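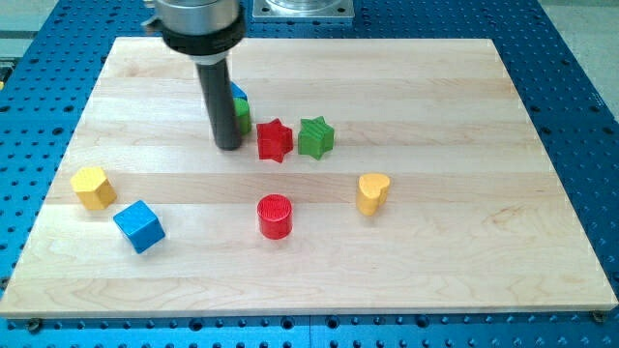
Figure 6.1 A pale board with light and dark planks running along its length.

CHAPTER 6
Wood and Water

If you have ever lived in an old house, you already know something about this chapter. There is a bedroom door that swings freely all winter and then, one sticky morning in July, refuses to close unless you lean your whole hip into it. There is a drawer in the kitchen that has to be coaxed. And there is probably a gap between two floorboards that swallows pins in February and has closed up by the time the windows are open again. None of these things is broken. The wood is taking in water from the air and giving it back, as it has done every year since the house was built, and it will go on doing so long after you have moved out.

In Chapter 5 we followed a log through the sawmill and left it as a stack of fresh boards. We pick up the story in the drying yard. A newly cut board can be surprisingly heavy, and much of that weight is water. Some of it sits in the hollow centers of the cells, the way water sits in a drinking straw, and this we call free water. The rest is held inside the cell walls themselves, and this is bound water. Free water leaves first, and while it is leaving the board gets lighter but hardly changes size at all. Only when the cell walls begin to dry does the board start to shrink.

To see how we put a number on all this, take a small block of maple that weighs 400 grams in the yard. We dry it in an oven until its weight stops changing, and the scale then reads 295 grams. The block has lost 105 grams of water. Divide 105 by 295, multiply by 100, and you have a moisture content of just under 36 percent. Please notice that we divided by the dry weight and left the wet weight out of it. Students trip over this every year (so did your author, on a test, in March, with no excuse whatever), and it is worth writing on the inside cover of your notebook. For most woods the cell walls are full at a moisture content close to 28 percent, and it is below this point that the carpenter's troubles begin.

Wood also shrinks by different amounts in different directions. Along the grain the change is so small that builders usually ignore it. Across the grain it is much larger, and it is largest of all in the direction that follows the curve of the growth rings. A wide board cut from one side of a log will therefore tend to cup as it dries, and a careful woodworker looks at the end grain before choosing which face goes up — a habit we will practice in Section 6.3.

Words to know in this chapter
free water
bound water
moisture content
fiber saturation point
cupping

Before you read on
Find a door, drawer or tabletop at home that is made of solid wood. Measure its width across the grain as exactly as you can, and write down the date and the weather. Keep the note somewhere safe, as we will ask for it again in Chapter 9.

6.1 Where the Water Is Kept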